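Simulated Robots Take On the Hallway Shoe Problem

Thursday, June 27, 2024

Parents have been working on shoe pickup for centuries with poor results. A team at Urkau says it has made progress by leaving the parents out and training a humanoid in a computer-rendered house.
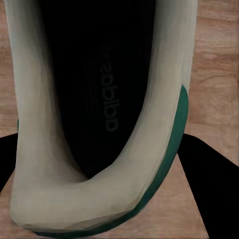 The method, called Stodov, splits the chore into walking, looking and grabbing, then lets the robot practice each one separately. After 600 practice runs, the team reports, it finished the job in 52 out of 100 test houses, which beats most teenagers. 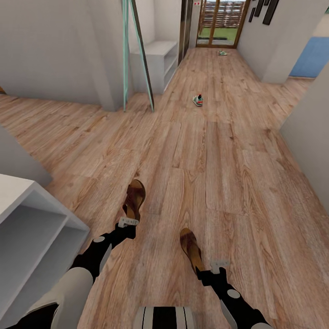
Angus Paewai of rival lab Hunwood was less charmed, noting that virtual sneakers have never been stepped on by a virtual dog and that he would wait for a real floor.

Urkau concedes the point and plans hardware trials in September. Until then the work stays in simulation, where mistakes are cheap. Distance is the sticking point: a sneaker in the left gripper is one thing, and its mate way down by the glass door is another. The longest test routes took up to 6 minutes.

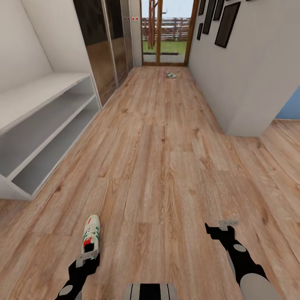 Scoring is strict. A shoe that gets dropped on the way counts as a miss, and so does one carried off to the wrong room. With one sneaker held toe up and the right gripper still open, the robot has a hand to spare for the second, though the team has yet to report how often it uses it.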